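Looking after a white table

We bought our big white table in Gelusdale when we moved in, and I've been fussing over it ever since. White tops show everything! Tea rings, biro, the blue off a cheap carrier bag, you name it. These are the things I do now, after a fair few mistakes.

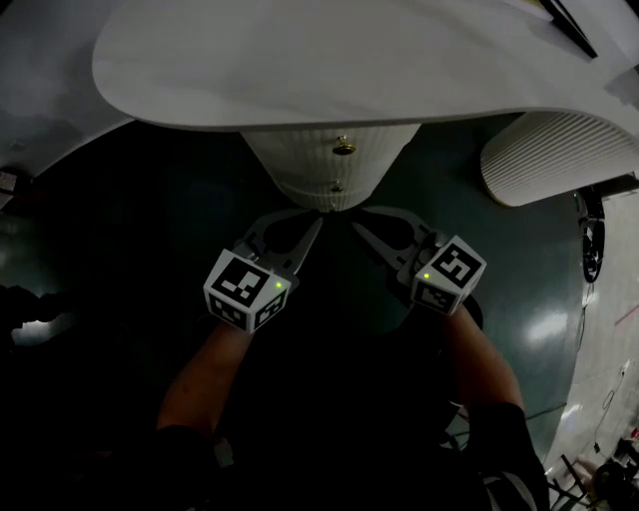
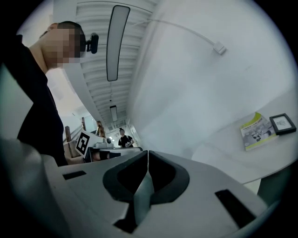 For everyday wiping, a drop of washing-up liquid in a bowl of warm water is plenty. Wring the cloth right out (I use old T-shirts cut up), go over the top, then dry it with a tea towel. If you leave it to dry by itself you get smears, and then you're out there again with the cloth.

Tea and coffee rings want bicarbonate of soda mixed to a paste. Dab it on, leave it 20 minutes and wipe off with a damp cloth. Try it underneath first, as some finishes go dull if you rub, and please don't reach for the cream cleaner. I did that to my mum's table in Sillow and the patch is still there.

Biro is trickier. A bit of surgical spirit on a cotton bud does it for me, rolling the bud along the line so the ink lifts and doesn't spread. Change the bud as soon as it turns blue – I got through 30 of them after one afternoon of homework!

Don't forget the edge, either. Crumbs and jam work their way round to the underside of the lip, and an old toothbrush gets them out a treat. While you're down there, check the fixings. Ours had worked loose by July and a quarter turn with a screwdriver stopped the wobble.

Amirhossein Mazandarani wrote in to ask about felt pads. I buy the stick-on ones in packs of 50 from the hardware shop in Clalbridge and change them when they go flat and hairy. Clean the foot with spirit before you stick a new one on, or it'll be off again within the week.

Contact | Copyright May 2018 | Back to top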